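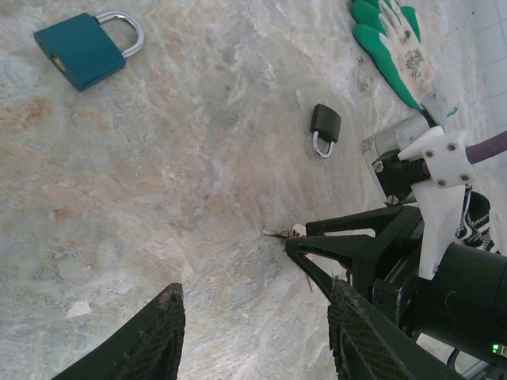
Key in the gripper, two padlocks on the worktop.

2024-12-11

The Prikska workshop has been teaching by remote control since September. Under the present arrangement, the operator moves a pair of hand controls and the arms follow; each completed attempt is stored as one demonstration. The padlock task now stands at 168 demonstrations, of which 39 were set aside on review, chiefly for hesitation at the keyhole.

I have been asked why we do not simply guide the arms by hand. We did so at Jiradero, and the results were acceptable for single-arm work. With two arms, one person cannot hold both wrists and attend to the key. 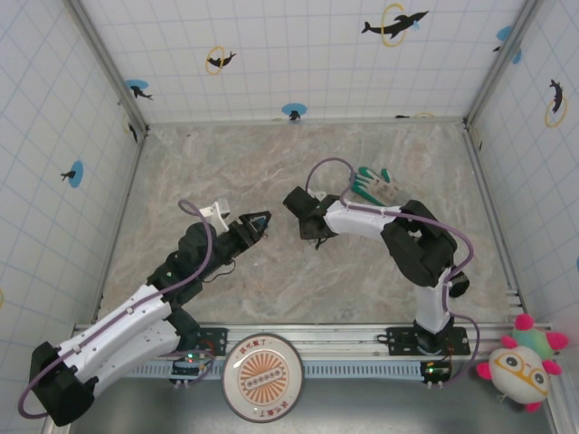
Bujar Begović wrote in response to my previous post that hand guiding should not be dismissed so quickly, and that at Tratetura two people shared the work, one to each arm, with fewer rejected attempts. I accept the point as regards quality. It does, however, double the staff hours, and our timetable does not allow for it.
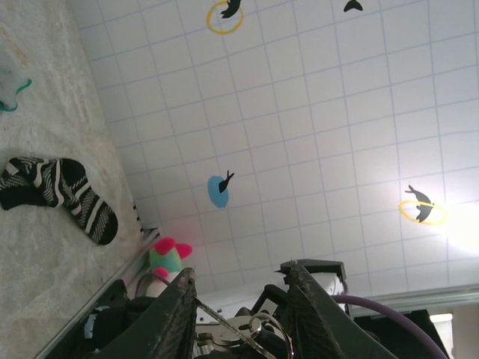 Sock on the work surface, seen from the wrist.

Operators are now required to complete 14 practice attempts before any are recorded. They are also asked to keep to a steady pace and to let a failed grasp stand as a failure. Corrections made in haste are difficult to label afterwards, and the Mujić guidelines, which we follow in most respects, are silent on the matter.

Keys remain the least satisfactory item.

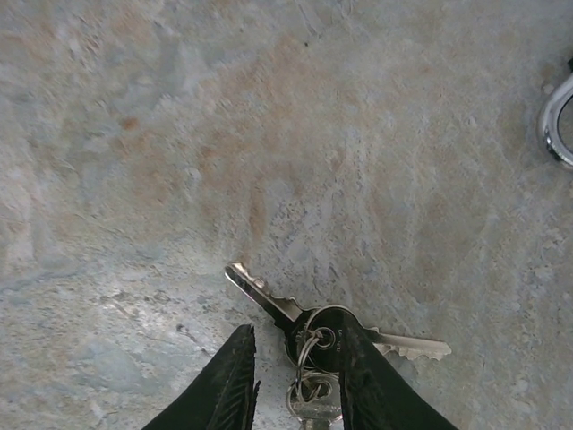 A bunch does not settle the same way twice, and operators differ in which part they choose to grasp. I have proposed that all of them approach by the ring for the next set, and that the earlier recordings be kept apart until the two methods can be compared.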